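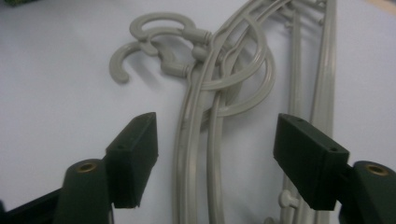 No. 35

August 12, 2019

The hangers have been at it again.

Longtime readers (hello to both of you) will remember that in April I declared the closet finished. I believe I used the word "system." I had sorted the shirts, I had a shelf for sweaters, and I had moved all the drying hangers to a single bag on a hook behind the door, where they were going to live quietly and come out on laundry day like well-behaved equipment. Yesterday I took the bag down, tipped it out on a clean white surface, and got one solid object.

If you don't own the kind I mean, count yourself lucky. They're gray plastic, the color of a filing cabinet that has given up, and they aren't the plain triangle sort. There are long curved rods, and rings, and straight rails with little pegs sticking out along them, and the hook is joined on with a ribbed swivel so it can face whatever direction is least helpful. I bought them from a store called Pisby that was closing down, and I now have a theory about why it was closing down.

The rings are the problem. A normal hanger tangles in the way a person gets stuck in a doorway with a ladder: you back up and try again. A ring goes through another ring. I have turned this over in my mind a good deal and I can't account for how a closed loop gets inside another closed loop while both are hanging in a bag behind a door. I have to assume they aren't as closed as they look, or that I'm not as observant as I think I am, and I know which one my sister would pick.

I called her anyway. Iresha Marikar has three kids and a laundry line that runs the length of her yard, and she has views.

"Don't pull," she said.

I had been pulling.

Her method is to find one hook, any hook, and follow it with your finger down its neck and past the swivel until you know which frame it belongs to. Then you hold that frame and only that frame, and let the others drop off it. She says it takes 2 minutes. She has said this about assembling a crib and about making puff pastry, so I put the kettle on first.

I did find a hook. It was a nice hook, wide and open, with a second, tighter one curled up just below it like it was trying to read over its shoulder. I followed the top one down to its swivel, feeling very methodical, and from the swivel onto a long curved rod, and along the rod to the place where the rings all cross. There I lost it completely. Every piece is the same gray. I came out the far side holding what I was sure was my rod, gave it a small encouraging wiggle, and watched the other hook move.

I tried again with a strip of blue painter's tape on the one I was following. This is my single original contribution to the field and I offer it free of charge. Tape the hook, tape the rod right below the swivel, and keep adding tape until you trust yourself. I used a lot of tape.

The pegs deserve a paragraph. I have no idea what you're meant to put on them. Socks, maybe? Straps? They stick out sideways from the rails, little round-headed things, and so far I've only known them to catch on the next hanger over. You get a frame nearly free, you're lifting it away with the gentle touch of a museum employee, and a peg you hadn't noticed grabs a rod and brings the whole pile up with it. I said a few things to the pegs that I won't type out.

Jairo Espinoza from downstairs came up in the middle of this to return my drill. He stood there for a while with his head tilted. Then he asked whether it was a chandelier. I said it was laundry equipment and he said, "Sure," very kindly, and left without asking to borrow anything else, so there may be some use in them after all.

It took most of the afternoon. The kettle went cold and got boiled again and went cold again. The first hanger came loose while I was looking for the end of the tape, which I found insulting. After that the rest went faster, because each one gone is one fewer for the others to hold onto, and the last two I just shook at arm's length over the bed until they gave up. No breakages, apart from one peg that snapped off its rail and shot under the dresser. I've decided it lives there now.

So, the bag is retired. A bag lets them touch, and if they touch they'll start again. I've run a length of dowel across the top of the closet, and they're hung on it separately, all facing the same way, with a wooden hanger between each pair as a sort of chaperone. It uses up the space where the winter coats were going to go. The coats are on a chair. I realize this means the closet isn't finished, and I would ask those of you who kept the April post not to quote it to me.

Iresha wants to know why I don't get rid of the whole set and buy the flat kind. It's a fair question. I paid 4 dollars for these and I'm apparently prepared to spend 1000 hours defending the purchase. Also they do dry a sweater very well, once you get one out.

Next time, the drawer with the charging cables. I opened it this morning to get an idea of the job and then I closed it.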